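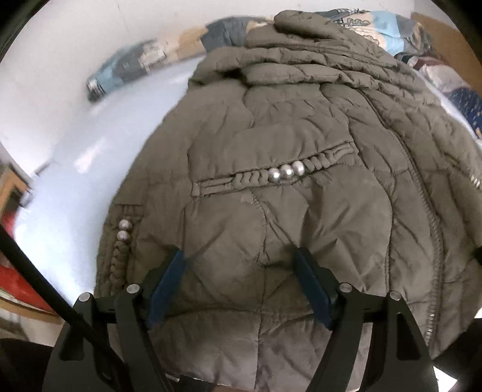
**Maarten Van Wijk**

2018-03-17

The tote bags for the Wasurow spring book exchange are now complete. The exchange asked for 40 bags in natural cotton, each with the same one-color design on the front. Several readers have requested the method, and it is set out in this post.

The design was drawn by Fiachra Brophy and shows an open book above the word "Wasurow." I traced it onto freezer paper and cut it with a craft knife. The loose centers of the letters "a" and "o" were kept in an envelope, as they are easily lost. Each stencil was then pressed to the cotton, shiny side down, with a dry iron on a medium setting.

Paint was applied with a foam pouncer in 2 thin coats. An earlier trial with a single heavy coat bled under the edge of the paper along the spine of the book, and that bag has been kept for my own shopping.

Bags should be washed before painting, without fabric softener. A piece of cardboard must be placed inside each one – a cereal box, opened flat, is the correct size.

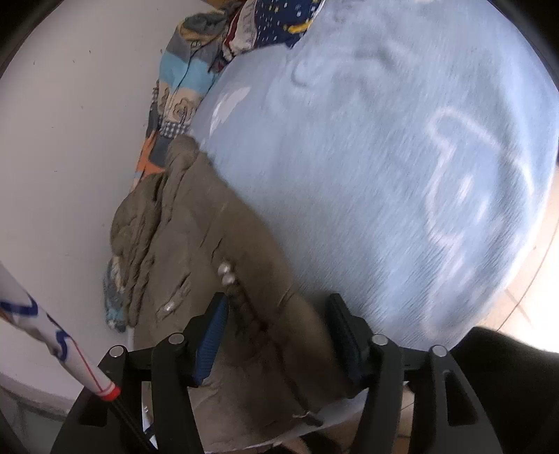 ## Drying and heat setting

The bags were left flat overnight. The following day the stencils were peeled away and each design was ironed from the reverse side through a pressing cloth. The instructions on the paint jar should be followed where they differ from mine.

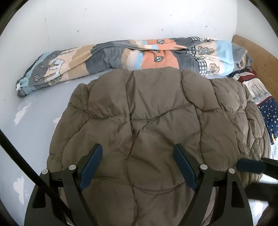
*Wavy stitched seams on a padded garment.*

Small gaps in the lettering were filled with a fine brush before the heat setting. I did not correct the slightly uneven edges of the book pages – they suit the drawing.

The exchange opens in April. Readers who wish to borrow the master drawing may leave a comment with their preferred size.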